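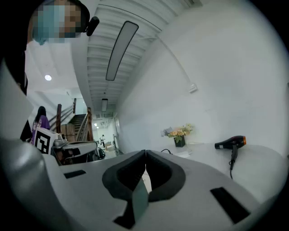

Finger pads, closed.

Notebook entry, September
Access Network Laboratory, Nunudov
Project Hosta, feeder cable between the laboratory exchange and the Putance cabinet
Entered by Duarte Rocha. Read and initialed by Graça Paiva.

08:40

Work resumed on the unexplained loss in the feeder cable. The cable has 36 fibers. All of them were accepted at handover, and the acceptance sheets are in the project folder. The complaint concerns fiber 2, which carries the test traffic for the Hosta trial. The receiver at the cabinet end has reported a low light level on several mornings, with recovery before noon. No alarm was raised at the exchange end on any of those mornings.

Bernardo Henriques asked that the exchange side be ruled out before anyone opens a closure in the field. This was agreed. The rack door was found unlocked on arrival and has been locked again; the key is on the hook inside the supply cabinet.

Instruments used: the older reflectometer (the newer one is still out for calibration), one power meter, one light source, the inspection scope, and the 300 meter launch reel. The launch reel was inspected at both connectors before use. One connector had a film on the end face and needed two passes with the dry cleaner before it was acceptable. The other was clean.

09:15

Light source connected at the exchange, power meter at the cabinet with Sajib Hettiarachchi. Readings were taken by telephone and written on the sheet at both ends, then compared. The two sheets agree except on one line, where I wrote the reading for the neighboring fiber in the wrong column. Corrected and initialed.

Fiber 2 was low at both wavelengths. The loss was clearly greater at the longer wavelength than at the shorter one. The neighboring fibers in the same tube were normal at both. A dirty connector would be expected to affect the two wavelengths more or less alike, and the difference seen this morning points toward a bend. I record this as a working assumption only.

Sajib reports that the cabinet was cold to the touch and that there was moisture on the inside of the door. The door seal is intact as far as he could judge by running a finger along it. He will photograph the seal when he has better light.

09:50

Reflectometer traces taken from the exchange through the launch reel. First trace discarded: the pulse width was left at the setting from the previous job and the near end could not be read. Second trace saved. There is a step on fiber 2 at 551 meters from the exchange panel, with the launch reel already subtracted. The step does not show a reflection. At the shorter wavelength it is small enough that it would pass as an ordinary splice. At the longer wavelength it would not.

The cable record shows no splice at that distance. The nearest recorded joint is the closure in the Nishimura chamber, which the record places further out, toward the cabinet. Either the step is in the plain cable, or the recorded distance to the chamber is wrong. The record gives duct length. It makes no mention of the slack coiled in the exchange vault or in the chamber itself, and the fiber inside the cable is in any case somewhat longer than the sheath. All of these would put the closure further away on the trace than on paper, and the step is nearer. The slack therefore does not explain the difference. I spent some time on this before asking Graça, who reached the same view in a few minutes.

10:30

Graça Paiva asked whether the refractive index in the instrument had been checked against the cable data sheet. It had not. The instrument was set to a value left by an earlier user. The correct value was entered and the trace repeated. The step moved only slightly, well within what can be read off the screen, and the distance given above is the one from the repeated trace. The value for this cable is now written on a label inside the instrument lid. Colleagues are asked to leave the label in place and to confirm the setting at the start of each session.

10:45

Call with Arnaldo Arruda, who holds the duct drawings. He confirms that the drawings were revised after the road at Putance was widened and that the chamber was rebuilt on the near side of the road. The cable record was never revised to match. On the new drawing, the distance to the closure, with slack allowed for, agrees with the trace. Arnaldo will send the revised sheet. Until it arrives, the old one in the folder has been marked "superseded, do not use" in red.

The step is accordingly taken to be inside the Nishimura closure.

11:20

Light level at the cabinet began to rise while Sajib was still on site. By the end of the call he had a reading close to the acceptance value, and no one had touched the cable. A further trace from the exchange showed the step at the longer wavelength much reduced. This agrees with the pattern in the complaint. It is unfortunate for the purpose of finding the fault, and the field visit was brought forward to the early morning so that the closure could be opened while the loss was present. Bernardo has arranged access to the chamber and the traffic cones.

Second session, following morning, 06:50

Present at the chamber: Sajib Hettiarachchi and Bernardo Henriques. At the exchange: the undersigned. Test traffic was moved to the spare fiber before work began, and the Hosta trial staff were informed.

Chamber tested for gas and found safe. There was standing water in the bottom, below the level of the closure. Water was pumped out. The closure was lifted to the working table with its slack and left undisturbed until the trace had been taken. Loss on fiber 2 was present and at the level recorded the previous morning.

07:25

Closure opened. Sajib reports that the inside was dry. The gel seal was good all round. The trays were correctly labeled, which is noted here with thanks to whoever carried out the original work. On the tray holding fiber 2, one loop had been stored outside the retaining tab and was lying between the edge of the tray and the lid of the tray below. With the trays closed, the loop was pressed into a tight curve. When Sajib raised the tray with one hand, the light level at my end recovered at once; when he lowered it, the level fell again. This was repeated three times with the same result.

We discussed why the fault should come and go with the time of day. Bernardo's opinion is that the plastic of the trays draws in slightly when cold and tightens on the loop. I find this reasonable, but it has not been tested. Graça has suggested placing a spare tray of the same pattern in the cold chamber with a length of scrap fiber in the same position. This is to be done when the cold chamber is free.

07:55

The loop was released, inspected along its length for damage to the coating, and laid back inside the tab. Sajib saw a faint mark on the coating but no break in it. The choice was between leaving the fiber as it was and cutting out the marked length to make a fresh splice. There is enough slack on the tray for one further splice and possibly a second. Bernardo preferred to leave it. I preferred to cut. Graça was consulted by telephone and decided that it should be left, on the ground that the loss had cleared completely and that a new splice would bring a small permanent loss of its own. The decision is recorded together with the disagreement, at her request. If the loss returns, the marked length is to be cut out without further discussion.

The remaining trays were checked for the same fault. No other loop was found outside its tab.

08:30

Closure sealed and returned to its bracket. Traces were taken on all 36 fibers from the exchange at both wavelengths, after the closure was back in place and the chamber cover was down. Fiber 2 now shows a step at the closure no greater than that of its neighbors. Traces are saved in the project folder under the cable name. The first two files have the fiber numbers reversed; I have left a note beside them and have not renamed them, as the file times match the written sheet.

Test traffic returned to fiber 2 at 09:10. The receiver level was steady for the remainder of the morning.

Items open

Revised duct sheet from Arnaldo Arruda, to replace the superseded one.
Cable record to be corrected for the new position of the chamber, with slack entered as a separate figure (Duarte Rocha).
Receiver level on fiber 2 to be logged every morning until the end of the trial (Sajib Hettiarachchi).
Cold test of a spare tray (Graça Paiva to book the cold chamber).
Photograph of the cabinet door seal, still outstanding. The moisture on the door has not been explained and is to be treated as a separate matter.
Acceptance procedure: handover measurements on this cable were taken in the afternoon and, according to the sheets, at the shorter wavelength only. Bernardo Henriques will ask whether both wavelengths can be required for future feeder cables.
Dry cleaner cartridges are low. One left in the drawer.

Launch reel returned to the shelf with both caps fitted.

D.R.
Read, G.P.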